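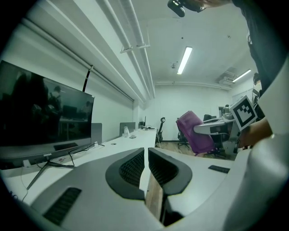

4. The Kit Under Review

4.1 What is supplied

The kit we reviewed is sold by Drumelgate under the name Vustdale, and it is offered to small labs that want to record manipulation data by hand without first buying an arm. A full order is a pair of hand-held grippers, a case of spare finger pads, a printed sheet of fiducial markers with a backing plate for each gripper, and a year of access to Lysenko, the software that lines up the video from both hands and turns it into trajectories. There is also a paid onboarding service, which we took, and to which we will come back in Section 4.4, as our feelings about it are rather mixed.

We should say at the outset that we liked this product a good deal more than we thought we would. Two of us had spent the better part of the previous year with a home-made rig held together by printed brackets and a certain amount of hope, and it is hard to overstate how pleasant it was to open a case and find everything in its own slot, labelled, with the right screwdriver tucked in beside it. That said, a tidy case is a poor basis for a purchase, and we have tried in what follows to keep our gratitude and our measurements on separate pages.

4.2 Setting up the room

The vendor's guide asks for an ordinary room with even light, and it is quite relaxed about what else is in there. Desks, monitors, chairs and people walking past are all said to be fine, and in our experience they mostly are. In fact the software seems to do better with a bit of clutter. Lysenko finds its position from fixed features in the background, and a long blank wall gives it very little to hold on to. Our shortest tracks all came from moments when the operator had turned to face plain white paint from close range, and we would gently suggest that anyone setting up in a freshly painted office leave the furniture where it is.

Ceiling lights were more of a worry to us. The lens on each gripper takes in a very wide view, so that a lifted hand will nearly always bring a light fitting into the picture, and we expected the exposure to swing about each time. It did swing, though less than we feared, and the only sessions we had to repeat on this account were ones where the gripper had been pointed straight up between tasks. Large dark screens were a smaller nuisance. A glossy monitor can hand back a faint reflection of whoever is standing in front of it, and the tracker will now and then take a liking to that reflection and follow it for a moment before letting go.

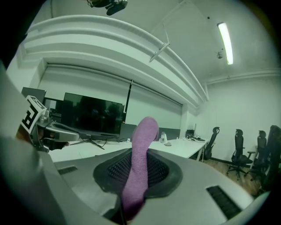 4.3 Handling and the markers

Most of the time in any session goes on plain holding, so the shape of the body matters more than the brochure lets on. The housing is smooth and rounded and we found it comfortable for short tasks. Over longer ones it begins to feel bulky, particularly for those of us with smaller hands, and one operator took to resting her elbow on the desk between recordings, which the guide neither forbids nor mentions. We would have been glad of a second size. Drumelgate told us that a slimmer body is planned for April, but we have not seen it and can't say anything useful about it.

The marker is what allows each gripper to be found in the other's view, and it is the part of the kit that rewards a little patience. It needs to be flat on its plate, clean, and facing more or less towards the partner camera at the start of every recording. After that it may tilt and wander, and the software will usually carry on from its own sense of the motion. We recorded 586 demonstrations over the review period, of which 17 were rejected by Lysenko for losing the relation between the two hands. Looking back through those, we found that nearly all had a poor start, with one marker edge-on or hidden behind a wrist, and we came to think of the opening second or two as the part of the task that really had to be taught.

We taught it badly at first. Our early instruction was simply to "hold them so they can see each other," which every new operator understood in a different way. What worked much better was to have the newcomer stand at the desk with both grippers lifted to chest height, look at the live view together with somebody more experienced, and tip one hand slowly back and forth until they could tell for themselves where the marker came and went. It takes 10 minutes and feels a bit silly, and after it we had very few complaints from the software.

4.4 The onboarding service

Onboarding is sold as three remote sessions with a technician from Cistton, the firm that handles training on the vendor's behalf. The first covers unpacking and calibration, the second covers recording, and the third is left open for whatever has gone wrong in between. We found the first one close to unnecessary, as the printed guide is clear and the calibration routine more or less runs itself. The second was a good deal better, and it was there that we picked up the habit of checking the live view before every take, along with a number of small tips on cable tidying and battery order that we have kept ever since.

The third session was the one we would happily have paid for alone. By then we had a proper list of grievances, and the technician went through it with real patience, opening our recordings one at a time and showing us where the track had slipped and why. Two of our grievances proved to be our own doing. A third, a drift in the timing between left and right recordings after a long pause, was a fault in the software, and a fix reached us on 21st January, sooner than we had any right to expect over a weekend.

Our view is that the service is worth having for a group that is new to this kind of recording, and that a group with its own experience might ask whether the final session can be bought separately. We did ask, and were told that it could not at present, though the request had been passed along.

4.5 Wear and running costs

Finger pads are the main consumable. The vendor rates them by number of closures, which is a fair way of going about it but not one that an operator can easily keep in mind, so we simply looked the pads over at the end of each day and changed any that had begun to lift at the rim. Changing a pad is quick once you have done it a few times, and rather fiddly before that. The markers lasted well. We replaced one after coffee got to it, and reprinted the rest purely for the sake of having a matching set. Prices for both are on the order sheet, and the spares in the original case saw us through the whole review with a few left over, which are now in the drawer with the old brackets.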